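Search this site Go
Home Diary Workshop Links Contact

19 October 2024

What a day at the bench, or at the screen anyway! I finally got the wrist view of the simulated cell up and running in Zilex, and I have been grinning at it ever since. The job this week is the hand. Our gripper model had been bothering me since February, because whoever built it (me) set the zero for the jaw by eye. Fine for a demo, no good if you want the real cell and the simulated one to agree when a finger touches something.

So I started over. I deleted the old jaw limits, put in the ones from Miroslava Doležal's notebook, and parked the hand low in the corner of the room with the fingers wide open. Plain gray fingers, tiled wall, dark floor, and I could look straight down between them to where the walls meet.

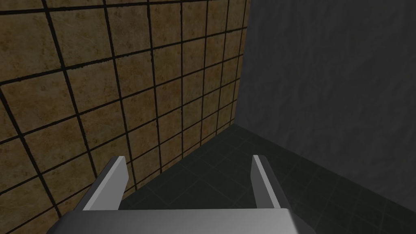
Last changed: 19 October 2024, evening

I love a bare corner for this. Grout lines make a wonderful ruler! If the camera mount is rolled even a little you notice it against the tiles, and if the two fingers don't match you notice that too. I ran the jaw open and closed 30 times from a script and read off the joint values at each end. The left finger came back a hair short on the first few, then I found the damping value had a typo in it (a missing zero, of course). Fixed it, ran the whole set again, and both sides landed on the same number every time. I did a little dance in the kitchen.

Samer Aoun called while I was eating and we went over the contact settings. He wants 2,000 solver steps per second. I had it at 432, a number I can only have picked because it made the fan quiet. We settled on his, and wow, what a difference in how the fingers settle when they stop. No buzzing at all. The fan is another story.

After lunch I moved on to the fuller part of the room, which has cabinets and frames and glass in it. I want the hand checked near upright things, since that's where the real one at Michalík gets its knocks. I brought the fingers up in front of a tall reddish-brown board and left them open, with the frosted glass over on the right.
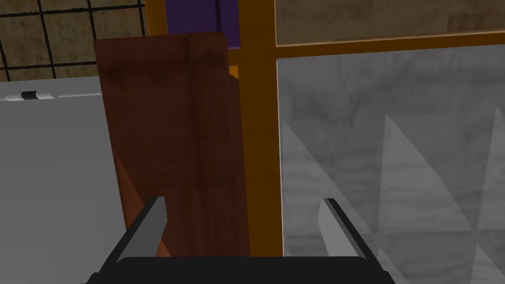

The trick I learned from Miroslava is to show the collision shapes as wireframe before you move anything close. Mine were a mess! The finger pads had a shape left over from an older hand, fatter than the part you see, so the sim would have called a touch well before there was one. I trimmed them, saved, reloaded, checked again. Then I turned the approach speed down and wrote the new values on the card that lives taped to my monitor.

Still to do: the cable drag on the wrist, which I have been putting off, and the 2 loose limits in the Nodico config that Samer spotted. Also back up the old file before I get too pleased with myself and overwrite it. I want to try a slow close on the board's edge first thing tomorrow and log the finger force the whole way.

Contact | Copyright Belisance Diary | Back to top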